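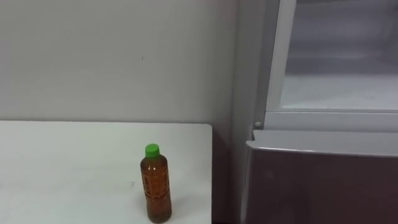 One bottle, one white table.

1/ I want to write a few words about the poetry minor at Melalus, because each spring new students write to me and ask if it is serious. It is serious. I am in my last year of mechanical engineering and I finished the minor in March.

2/ When I came to this country I had good grades in English, but it was English for exams. I could explain a heat exchanger. I could not write to my grandmother's friend that I was sorry for her loss. This was the true reason I went to the first class.

3/ The class was in Villaseñor Hall, in the basement, next to the room with the old printers. We were nine students, almost all from engineering and one from geology. Brittany Fortin teaches it. She asked us to bring a page of any text we read for work. I brought the manual of a pump.

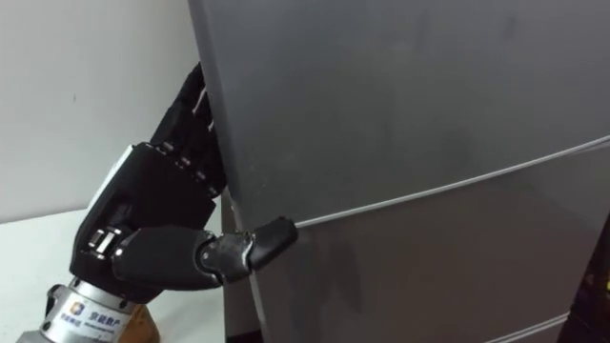 4/ The first task was to take this page and remove words until it became a poem. My pump manual became five lines. I was a little ashamed to read it aloud, with my accent, but people were quiet and then somebody asked to hear it again.

5/ Practical things, as many of you asked. You need five courses. Two of them can also count for your humanities requirement, so the extra work is smaller than it looks. Ask your advisor before you register. Mine was Francine Fraser and she knew all the rules by heart, which helped me very much.

6/ The hardest course is Forms and Meter. In my language we count syllables, and here I had to learn to hear stress. For weeks I was knocking on the desk with a pencil - my roommate still imitates it. I got a B and I am proud of this B.
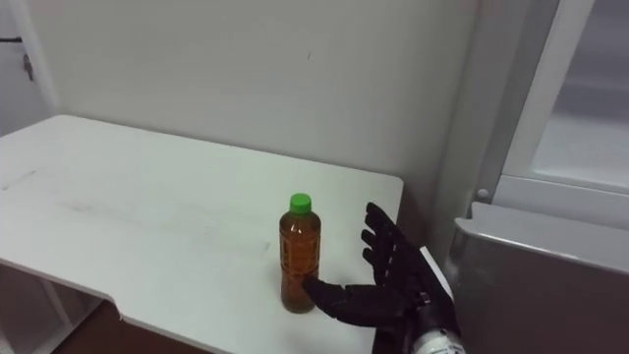 The exam for that course is also strange for an engineer. You receive a sonnet with the line breaks taken out and you must put them back, then defend your choices in writing. I practiced with poems from the library, room 709, where the shelf is small but good.

7/ There is also Callo, the student magazine. It comes out two times a year and it takes work from every department. They refused me twice. The third time they printed the pump poem, with one comma changed, and I must say the comma was better their way.

8/ Did it help me to find a job? I don't know. At my interview with Pluvix the manager saw the minor on my resume and we talked about it for about half of the time. I got the internship. Maybe I would have gotten it also without poems.
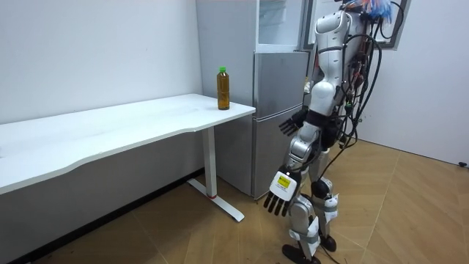

White robot, white desk, silver refrigerator.

9/ If you are a non-native speaker and you are afraid, please go and sit in one class. You don't have to say anything the first day. My mistakes with articles were even useful sometimes, Brittany told me to keep two of them in my final portfolio.

10/ The form to declare the minor must be at the registrar by 10/9/18. You need a signature from your advisor, so don't leave it for the last afternoon as I did. Questions are welcome, I will answer in the evenings after lab.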